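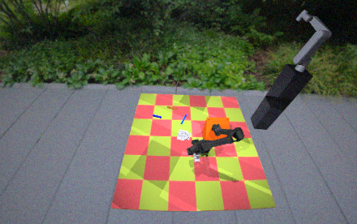 Collecting demonstrations in simulation is the bit of robot learning I get asked about most, mainly by people who've got a nice simulator running, recorded a big pile of episodes over a weekend and ended up with a policy that waves its arm about and picks up nothing. I've been that person, so this page is the routine I use now. It assumes you have an arm in a simulator, some way of driving it by hand and some disk space. I'll talk about an outdoor tidy-up task all the way through: a checked mat on grey paving with bushes behind it, an orange box, a couple of blue sticks and a few little bits and pieces, and the arm has to put a stick in the place you've asked for. Swap in your own objects as you go.

I do my recording in Stundis, with Sesley for sorting and trimming afterwards. Neither is essential. If your simulator can save the joint positions, the gripper command and the camera view on the same clock, you're fine.

Before you record anything

Write the task down in one sentence. Mine says "pick up the named stick and lay it on the named square". It's tempting to go bigger (tidy everything! make it neat!) but a person driving the arm will read "tidy" differently every ten minutes, and the model will learn an average of all your moods.

Then write down what counts as finished. For me it's: stick fully released, more than half of it on the right square, gripper lifted clear. Seema Pandey, who shares the recording with me, used to stop the moment the stick touched down, and I used to wait until I'd moved the arm right back to its start. Our two halves of that dataset didn't match at all. The trained arm would let go of the stick and then dither above it as if it had forgotten something. We threw Seema's half away, then felt guilty and threw mine away as well.

Last thing before you start: decide your start pose. I use one pose with a small random wobble on each joint. Save it as a preset so you're not nudging sliders at the beginning of every episode.

Setting out the objects

Please don't place them by hand. I did it for my first batch and I was quite sure I was being random, but when Ayman Ramadan plotted the positions for me they made a lovely tight blob on the side of the mat nearest my mouse hand. Use the randomiser, whatever your simulator calls it. In Stundis it's under Layout, then Scatter.

My settings, in case they help:

Position: anywhere on the mat, with a margin of half a square at the edges.
Rotation: full circle for the sticks, upright only for the box.
Overlap: off for starting positions.
Clutter: between none and four extra items.
Mat colours: shuffled between a handful of pairs.
Sun angle: anything from mid-morning to late afternoon.

The sun angle made a bigger difference than I expected. Shadow stripes falling across the squares turn a bright green into an olive one, and if all your episodes are recorded under the same light the model gets terribly attached to that exact green. Same with the arm's own shadow. Let it fall in lots of different directions.

Keep some clutter in, too. A crumpled white thing near the gripper is a good test of whether the policy is going for the stick or just going for whatever's closest.

Driving the arm

I use a cheap 3D mouse for position and the keyboard for the gripper. Game controllers work, but I find the thumbsticks too springy for thin objects – you end up with a little jerk just as you close the fingers, and the jerk gets learnt along with everything else.

A few habits worth getting into:

1. Warm up. Do five or six episodes with recording off. Your first few of the day will be rubbish and they're not worth keeping.

2. Come in from above and line the fingers up across the stick before you go down. Thin sticks lying flat are awkward, and if you rotate at the last second the fingertips scrape the mat.

3. Keep moving, slowly. Long pauses are poison. If you stop for two seconds to think, the model sees a great many frames in which the right answer is "do nothing", and it will happily copy you and sit there for ever. Do your thinking before you press record.

4. Watch the whole arm and not only the gripper. When the target is low and close to the box, it's very easy to end up with a link leaning on the box while you're staring at the fingertips. Decide in advance whether that's allowed. I allow a light touch and bin anything that shoves the box along.

5. If you miss the grasp, don't stop. Lift, line up again, have another go and carry on to the end. Mark the episode as a recovery. You want a fair few of these.

Number 5 is the one I'd underline if I could. A set made up only of perfect runs gives you an arm that has no idea what to do the moment it's a finger's width off. I aim for 13 recovery episodes in every 100, a number Areti Manolakis and I settled on after a long argument and very little science. Yours may want more.

Some of those recoveries I set up on purpose. I start the arm in an awkward place, low down on the mat or up against the box, and record myself getting out of it and on to the stick. It feels daft while you're doing it, but these are just the sort of positions a half-trained policy gets itself into, and it needs to have seen the way out.

How long to go on for

Short sessions! I do 40 minutes and then get up. After that my paths get lazy and I start cutting the corner on the lift, dragging the stick over the mat before it's properly off the ground. You can see it plainly in the height plots afterwards.

For this task I stopped at 2000 episodes, which took most of July with two of us at it. I'd train something long before that point, though. Train at 100. It'll be dreadful, but it'll be dreadful in a particular way, and you can go back and record the thing it's bad at. Mine couldn't pick up a stick that pointed straight at the robot's base. I looked through the set and there were hardly any – the scatter was fine, but I'd been quietly pressing reset whenever I got one as they're fiddly. So now the reset key asks me for a reason. Annoying, works.

Sorting through it all

I do this on a Friday with a pot of tea and the playback at four times speed. Every episode gets one of these:

keep
keep, recovery
trim (good, but with dead time at either end)
bin

Trim the dead time properly. In Sesley you can set a movement threshold and it'll snip the ends for you, but check a handful by eye, as mine was set too high at first and chopped off the gentle part of the release.

Things I bin without much thought: the stick going through the mat, the stick shooting off into the bushes because the physics had a wobble, the box being shunted, the camera and joint clocks drifting apart. That last one you won't notice in playback unless you overlay the gripper command, so overlay it. If the fingers close on screen a beat after the command says they should, find out how big the gap is and whether it's the same in every episode. A constant gap you can fix. One that wanders about, no.

Then look at the totals by square. I have a small script from Fedir Stelmakh that colours in a picture of the mat by how often a stick was picked up from each square and how often one was put down there. Any pale patches go on the list for the next session.

Naming and notes

Boring, but do it. Each of my session folders has the operator's initials, the session number and a text file. The text file says which version of the simulator, which control settings and anything odd. "Changed mouse sensitivity halfway" is the kind of note that has saved me days.

Hold some episodes back as well, and hold back whole sessions instead of picking episodes out one by one. Everything you record in one sitting has the same little mannerisms in it, so if half a session is in training and half is in the test set, your test score will flatter you.

Questions I get by email

Can I mirror the episodes to double the set? On this task, yes, if you mirror the joint values properly and your arm allows it. Mine has a lopsided joint limit, so I only mirror the ones that stay well inside it.

Do I need fancy backgrounds? I went without for a long time, just flat grey. Adding greenery and paving helped once we moved the cameras lower, when the background started filling a good part of the view. If your camera looks straight down, don't bother yet.

Should I let several people drive? Yes, once you've agreed on the finish and on speed. Have everyone do the same ten layouts and watch them back together before you let anyone loose on the real set.

Stelios Andreadis wrote in to say he records the failed grasps separately and uses them to train a little checker that guesses whether the stick is in the fingers. I haven't tried it yet. If I do I'll put the settings up here, along with the export steps for Wunent, which I still need to redo for the new version.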